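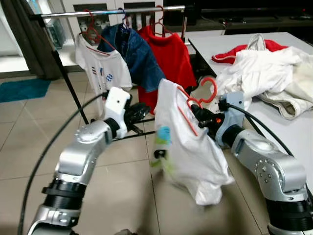

White T-shirt on a red plastic hanger.

Speaker notes: Restitution orders after a transfer of supervision
County practice session, Rulirwood, 13 June 2026

Slide 1. Scope
Adult probation only. No juvenile cases, no parole. The talk covers what happens to a restitution order when the person under supervision moves to another county and the sentencing court keeps jurisdiction. Interstate transfers are a separate session. If asked, refer them to the afternoon handout.

Slide 2. The usual file
Three documents should travel together: the judgment, the restitution order with the payee list, and the payment ledger as of the transfer date. In the Rulirwood review we pulled 242 transferred files. In 88 of them the ledger was missing or was older than the last payment. Pause here. People will want to write the numbers down.

Do not say the payments were lost. The review did not test that. It tested whether the receiving office could tell what was owed from the file alone.

Slide 3. Who collects
Default position under the local rule: the clerk of the sentencing court collects, the receiving office supervises. Problems start when the receiving officer takes a payment at the counter and issues a local receipt. The clerk in the sentencing county has no record of it, and the person shows as delinquent.

Walk through the Taterum case. Order for $600, one payee, a retail store. The defendant paid the full amount in Taterum over five visits. The sentencing court issued a violation notice for nonpayment two weeks after the last one. The notice was withdrawn at the first hearing, once defense counsel produced the receipts. No finding was made.

Slide 4. Date of the order
A restitution order signed after sentencing has its own date. Staff often enter the sentencing date in both fields. This matters for interest and for the end date of the payment schedule. Show the two fields side by side and read the labels out loud. The screen is from the old version of Fastex – the new version puts the second field on the next tab.

Slide 5. Modification
Only the sentencing court can change the amount. The receiving court may hear a request to change the schedule if the transfer order says so. Check the wording. "Supervision is transferred" does not carry the schedule with it. "Supervision and enforcement are transferred" has been read both ways in our county.

Mention the Gebretsadik ruling here, one minute at most. The trial judge held that an officer's letter lowering the monthly payment had no effect, but declined to find a willful violation where the defendant had relied on it. Not binding. Useful for the reliance point.

Slide 6. Form changes since January
New box for payee address changes. Signature line for the receiving officer. The transfer packet is now due within 20 days of the order. Old forms are still accepted if the ledger is attached.

Slide 7. Questions
Likely ones:
Payee cannot be found. The money stays with the clerk; see section 4 of the handout.
Early discharge with a balance. The balance can be entered as a civil judgment – check that this was done before the file closes.
Joint and several orders. Each ledger has to show payments by the codefendants too. Skip the worked table if time is short.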